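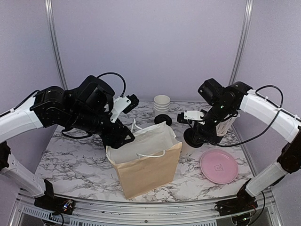

Brown bag, paper cups and the pink plate on the marble table

August 2019

Up before the alarm. Cereal standing up, then out to the table to get on with the to-go packing before it got warm. I want the order bags settled before the coffee counter opens at Sallutico, and I have been putting it off for most of the summer. The menu is done, the sign is done, and I still didn't know what a two-coffee order looks like when it goes across the counter.

The supply order from Vinditz finally came to $1,321 with the delivery charge. I had hoped to keep it under a thousand. Most of that is cups and lids, then bags, then the plates, which I didn't strictly need but wanted for people who sit down with a pastry. I wrote it in the green book and closed the book.

Started with the bags. The brown paper shopping bag stands up well by itself once it has been opened out and the bottom pushed flat. It's bigger than a single order needs. A coffee and a muffin would slide all over the place in it. I think the brown ones should be for people who buy beans or bread as well, and the white ones for drinks. That means keeping two kinds behind the counter, and there isn't much shelf.

I put the paper cups in one stack and left them there while I worked on the rest. I have gone back and forth on whether cups should be stored rim up or rim down. At Aleck, where I worked before, it was rim down and we were told off if we forgot. I'll do the same. It is what my hands are used to.

The marble pattern is going to be a nuisance. I liked it in the showroom and I still like it, but with so much black and gray running through it a coffee drip could sit there a good while before I noticed. Crumbs too. I'll have to wipe on a schedule, whether it looks like it needs it or not. It is shiny enough to show streaks in the places where it's pale, so I get it both ways. 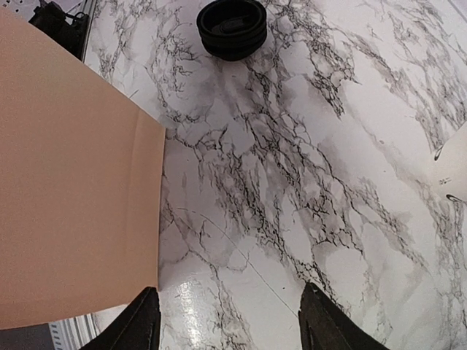

I had a phone call in the middle of this, the man about the freezer, and lost half an hour. He can't come until next week. The one I'm buying is used and he has to drive it 280 miles, so I suppose I can't complain about a few days. Asked him again about the door seal. He said it was fine, the same as he said last time.

Back to it after that. Black lids with white cups look better than white on white, which was the other choice and a little cheaper. They also make it easier to see that a lid is on. I remember a February morning at Aleck when I handed over a cup with the lid only pressed down on one side, and the customer was very nice about it, nicer than I would have been with coffee down my sleeve. Since then I go all the way around the rim with my thumb.

The plates are pink plastic. I ordered them from the catalog page on the strength of the color and I'm glad I did. They're cheerful and they won't break. They look a bit like a child's party on the marble, but a cinnamon roll will sort that out.

For utensils I want everything in one upright bundle at the back where people can't reach over and paw through it. White plastic for now. I looked at the wooden ones and didn't care for how they feel in the mouth. Maybe later, if people ask.

The cardboard tray took some thinking. It lies flat enough in front, and it's light, but it takes up the very spot where I'd want to set a bag down. If it lives in front of center then everything else has to go to the sides or the back. I could keep the trays under the counter and bring one up only when it's wanted. That's more bending. I left it in the middle for now and went in for lunch.

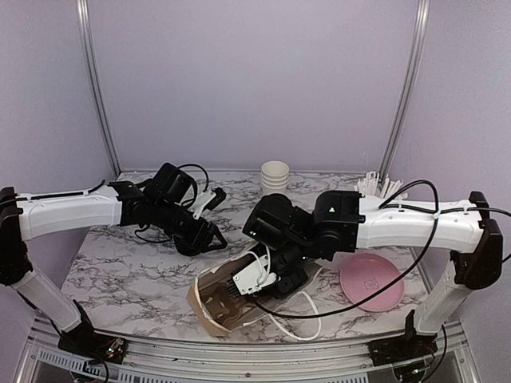
After lunch

Cheese sandwich and the last of the tomatoes. Read the insurance letter again and understood it no better.

The afternoon was drinks in bags, the part I was dreading. The molded carriers are good. They are that rough brown pulp, and the little tabs in each well hold on to the cup. The trouble comes with one coffee in a carrier made for more. All the weight is at one end and I don't trust it on a car seat. I went through the choices in my head: no carrier at all for a single drink, or the carrier with something in the empty well, a wrapped cookie or the napkins. Napkins would do it if they were folded tight. I wrote down napkins.

The white bags are thin. The rim crumples as soon as it's handled and then the top doesn't fold over neatly. I had thought of sealing them with a sticker and now I think I'll leave them open. With the top open I can look straight down and see that the lid is on and the cup is where it should be.

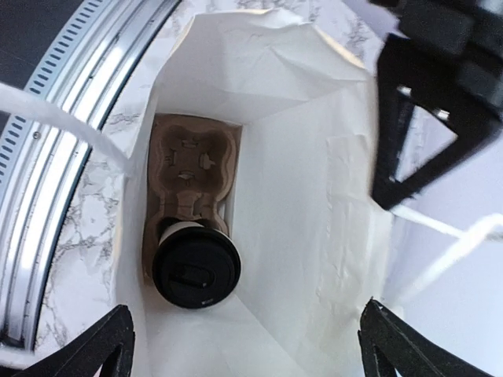

I also need to decide which end of the carrier the single cup goes in. I know it makes no difference to the customer. I'd like it to be the same every time so that I don't stand there thinking about it with a line at the counter.

Stopped at 4 and drove to the Thibodeau warehouse to ask about a stiffer white bag. They have one with a heavier bottom but the smallest case is more than I'd use by Christmas. The woman at the desk gave me a couple of samples. Traffic was bad coming home and the whole trip took almost 90 minutes, for two bags.

Soup for supper. Tomorrow: try the samples, call about the napkins, find out where the shelf brackets went. Bed by ten if I can.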